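Sorting Table News from Gincombe

Well, the long table is finally dressed for the season, and I couldn't be happier with it!

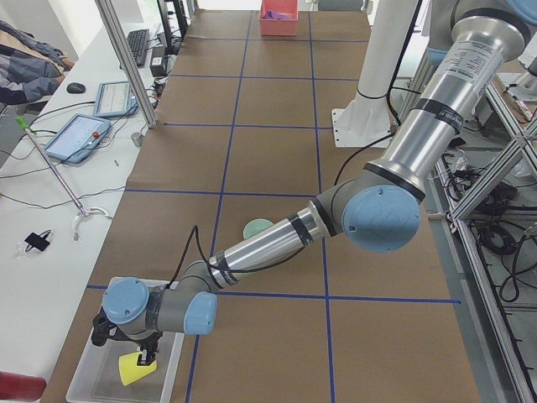 We covered it in brown paper again (so much kinder to the tabletop than those old sheets we had in May) and marked it into rectangles with dark blue tape, so every little thing has a spot while we decide where it belongs. Cố gắng, as Cường Võ likes to tell me, and he did cheer me on through all that taping! Clear bins are lovely for small bits and bobs, and the pink one is holding a purple cloth for now. If you have spare bins at home, lids or no lids, bring them by the Balldale room and we'll gladly put them to use. Over 70 have come in already, bless you all.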